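Updated 27 Oct 2022

I write the Flutton newsletter, which is mostly me getting excited about chore machines, and the same questions keep landing in my inbox. So I've put the answers on one page. If yours isn't covered, write to me and I'll add it!

## Can a robot do my dishes yet?

Your dishwasher is a robot, sort of, and it does a great job. What you're really asking is whether something can clear the table, scrape the plates and load the thing. Not in a normal kitchen, no. Picking up one bowl on a clear surface is well within reach now. A sink with 35 things stacked at odd angles (and a fork hiding under the suds) is a different job altogether.

## Why is a bowl such a big deal?

I used to wonder about this too. You grab a bowl without thinking - thumb inside, fingers outside, done. A gripper with two fingers has to come in at a decent angle and squeeze just enough. Shiny bowls are extra annoying, as the light bounces off them and some cameras get muddled about where the surface is.

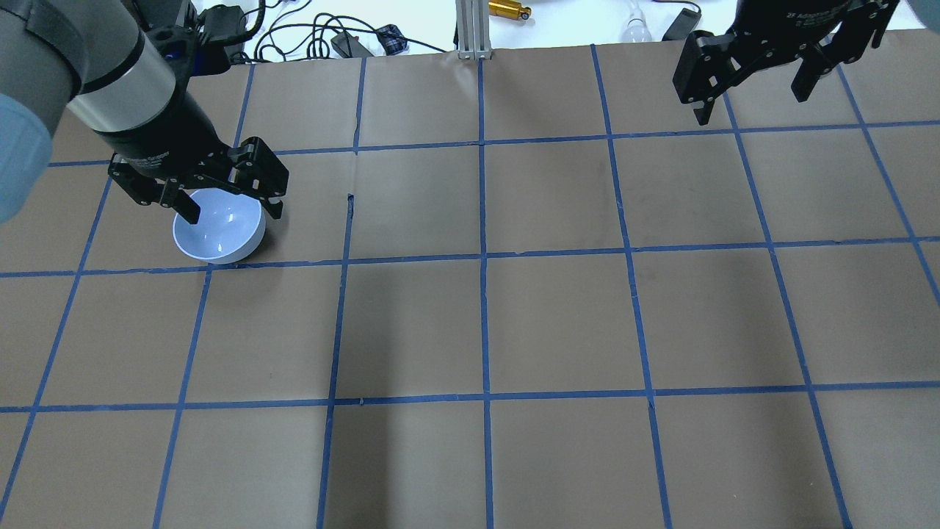
Then there's the question of where the bowl is sitting. Move it a few inches and a machine that did fine all morning can miss completely. That's why I always ask how many starting spots somebody tried. If I hear "70 out of 100" I want to know if the bowl was moved between tries, and how far.

## What about folding laundry?

Slow. I've watched a lot of towel videos and most of them are sped up, so look for the little "4x" in the corner. Towels are the easy part, too. Fitted sheets beat me, so I'm not holding that one against the robots.

## Are shops and factories further along?

Oh yes, by a mile. The packing line at Norkby puts the same jar in the same box all day, and an arm is very happy with that. Fikevska tried one on mixed returns and went back to people for anything soft or floppy.

## Should I wait to buy one?

For floors, don't wait, the vacuums are good. For everything else I'd keep your money for now. I'm going through my notes again in December and will change this answer if I need to.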